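Gripper bench, June, second entry
Stalero fingers vs. the Engelhardt pair, bin picking

Got in early and had the bench to myself until about ten, so most of this was written between runs with a cup of tea going cold beside me. The plan was to give the Stalero fingers the same treatment the Engelhardt pair had last time: same bin, same arm, same grip force, and the Oltach controller left on its old settings so I'd only be changing one thing. I did have to redo the tool offset, and I'm glad I checked, as the old value was still loaded and would have put us well into the floor of the bin.

Force limit is 60 N for now. Close time came out at 525 ms on the first set and I left it there, even though it feels slow when you're standing over it waiting.

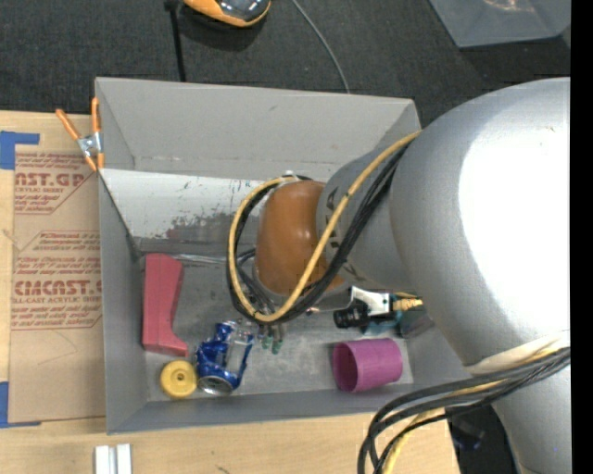

Cups are still the awkward ones when they're lying on their side. The Stalero fingers like to go for the rim, and if the mouth is facing the wrong way the wrist has to swing a long way round to get there. I'd like to try coming in across the body instead and see if the softer tips can hold it. Crushed cans worry me less, though the colour of the metal seems to bother the Enum camera software – it keeps offering me two halves of one can as separate picks. Turning the exposure down helped a bit.

Tally so far is 733 attempts logged with the Engelhardt pair and 54 with these, so please don't anybody read too much into my grumbling yet.

One thing for whoever is on next: keep an eye on the cable loop at the wrist when you go deep into the corners. I've slowed the last joint down for those moves and saved it as a separate profile on the Oltach, same name with "slow" on the end. Fresh ties are in the second drawer.

Still to do: cup approach across the body, then the flat pieces.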